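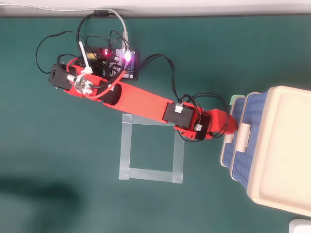

You keep too many little boxes, Kamil Ďurica wrote to me after my last post, and then you forget what is in them. He is right, I must admit. Since I moved to Jerndale I have bought more boxes than things to put inside them. When I need a button or a stamp, I open every one, and the stamp is always in the last.

So in October I made myself a small plan. First I collected everything that had no place: batteries, keys, tape, coins from countries where I will maybe never go again. Then I put it all on the bed and gave myself three evenings. My mother would do this in one, but she throws away much more than me. I found 3 pairs of scissors and a receipt from a shoe shop in Drenden that does not exist anymore. The receipt I kept. Please do not tell Kamil. 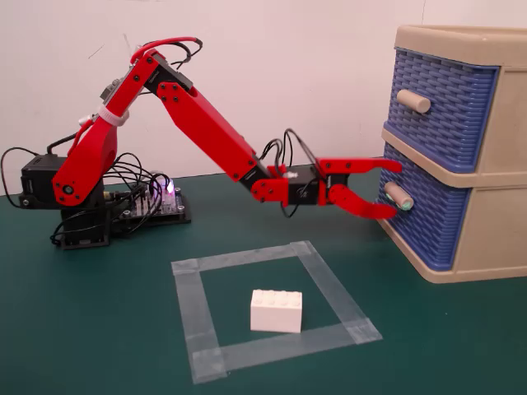
My rule now is that small things live in drawers and soft things live in baskets. A basket is good for gloves or a scarf, because you can push your hand in and feel what you want. With stamps it is a disaster. For stamps and batteries I prefer two tiers of plastic drawers, with a round beige knob that you can catch from above and below, even when your fingers are tired. I had before a cabinet with flat handles and I broke a nail on it every winter.

The upper drawer is for paper things, the lower one for everything with metal. I wanted to write labels too, but my handwriting is not nice and with only two drawers I think I can remember. The keys are still a problem. I have one which opens nothing in this flat, and I tried it also in the cellar. For now it sleeps with the batteries.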